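Paltano Guest Residence
Frequently Asked Questions

When can I check in and check out?
Rooms are ready from 3 p.m. on the day of arrival. Guests are asked to leave their rooms by 11 a.m. on the day of departure. Bags may be left at the front desk until 6 p.m.

Do you accept guests under 16?
Yes, when they share a room with a parent or guardian. Children under 14 may not use the laundry room on their own.

Is a deposit required?
A deposit of $150 is taken at the time of booking and is applied to the final bill. Groups that reserve the whole Salinas wing pay a deposit of $800. Deposits are returned in full if the booking is canceled at least 14 days before arrival.

How often are the bed linens changed?
Sheets and pillowcases are changed twice a week and after every departure. Guests who would like them changed more often should ask at the front desk before 10 a.m. There is no added charge.

May I ask for a different pillow?
Each bed is made up with two medium pillows. Firm, flat and feather-free pillows are available on request, subject to supply.
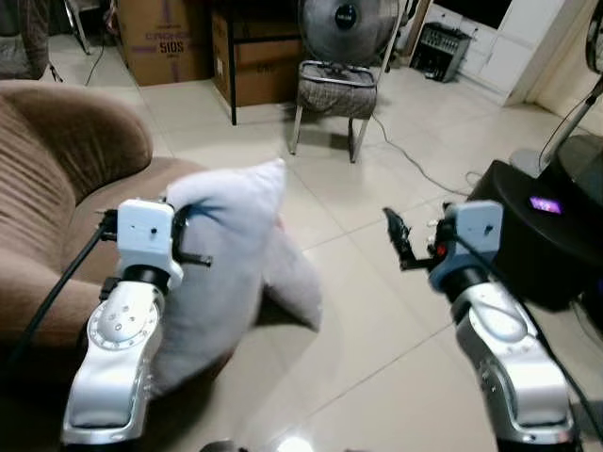
Requests made after 9 p.m. will be met the next morning. Guests may bring their own pillows and blankets, but the residence is not responsible for personal bedding left behind. Items found in the rooms are held for 16 days.

Can I wash my own clothes?
Washers and dryers are on the ground floor of the Amonier wing and are open from 7 a.m. to 10 p.m. Tokens are sold at the front desk. Please do not wash residence linens in these machines.

Are pets allowed?
Service animals are welcome in all parts of the residence. Other pets are not admitted.

Is parking available during Festent?
Parking is limited throughout September while the Festent fair is open. One space per room may be reserved in advance. Spaces that have not been claimed by 8 p.m. are released to other guests.

How do I report a problem with my room?
Dial 0 from the room telephone at any hour. Repairs that are not urgent are carried out between 9 a.m. and 5 p.m.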